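Pause states belong in the log

Most labs that run tabletop manipulation have a rule about hands. It usually says that an operator may not reach into the workspace while the arm is enabled. The rule is printed, laminated and posted, and it covers the case everyone already worries about. It says very little about the case that fills most of a shift, where the arm is still, the gripper is open, and a person is working next to the bin.

I think the second case should be written down as its own state, with its own entry in the log.

Three states, by name

At Grokness we inherited a two-state procedure from the Zarnville site: running and stopped. "Stopped" was used for an arm with power removed, an arm holding position under servo control, and an arm waiting for the next command from a script. These carry different risks. A power-off arm can sag. A holding arm will resist a push. A waiting arm can move on a timer. An operator reading "stopped" in a log learns none of this.

Erzsébet Jakab proposed splitting the term into off, holding and waiting, and requiring the operator to enter one of them before a hand goes past the table edge. I was against it at first on grounds of time. A session at our station has 200 cycles, and any extra keystroke is paid for 200 times. We bound the three states to three keys and the objection went away.

The open gripper is a poor signal

Operators tend to treat open fingers as permission. The habit is understandable. A parallel gripper at full opening looks inactive, and in many scripts it does mark the end of a cycle. It also marks the beginning of a grasp. The finger position is the same in both.
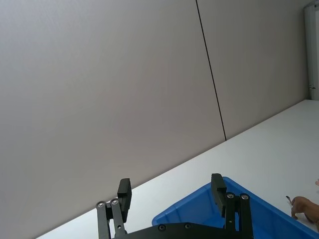 What the log should hold

The entry should contain the state, the time, and the operator's initials. Gaspard Lemaire has argued for adding the gripper opening and the joint positions, and the controller can supply both without any typing. I would accept those as automatic fields. I would not accept a free-text comment. In the November review we read 2,178 entries from the old system, and the comment field was blank or said "ok" in nearly all of them.

Objections

Thoroddsen, who runs the Pornano cell, holds that a hardware interlock makes the log redundant. An interlock is better protection and should be fitted wherever the budget allows. It does not record why the arm was paused or who was at the table, and after an incident those are the first two questions asked. The log and the interlock should be specified separately and audited separately.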